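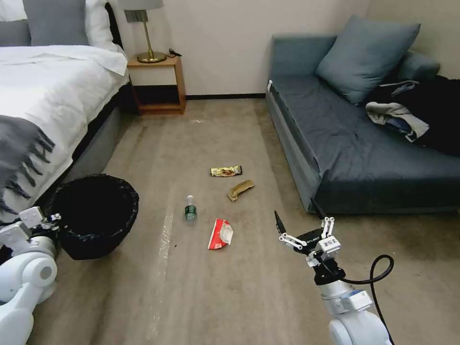 How much should I tidy a hotel room before check-out? Put the trash in the bin and take your clothes off the furniture; the bed you can leave as it is.

That is my opinion, but my wife's cousin says we pay for cleaning, so why touch anything. What do you do?

drimier_k wrote:
I cleaned rooms for 4 years in a small hotel in Eledberg. Wrappers on the carpet are the worst for me. For every one you must bend, and the small crumbs go deep in the carpet. A bottle I can pick up in one second, this is no problem.

Dai60 wrote:
I don't agree so much. The price was 590 for our stay and cleaning is inside it. I will not be rude, but I also will not work in my holiday.

drimier_k wrote:
@Dai60 Nobody asks you to work. Candy paper to the bin is one step.

mossbank wrote:
Please, look also on the sofa bed. I left a black sweater there in Jeltholm under my other clothes, and the post to send it back was more than the sweater cost. Now I pack the sofa first, then the floor.

Dai60 wrote:
OK, the sweater is a good point. And the throw blanket, do you fold it? I always drop it at the end of the bed.

drimier_k wrote:
Leave it. We take all from the bed anyway. Only check that your socks are not inside the duvet.

Comments (3)

pelle_r: Good thread, I will send it to my sons.

anna-t: I leave a small tip and a messy room. Is it so bad?

tovik: @anna-t For me the tip is welcome, but the bin is still there.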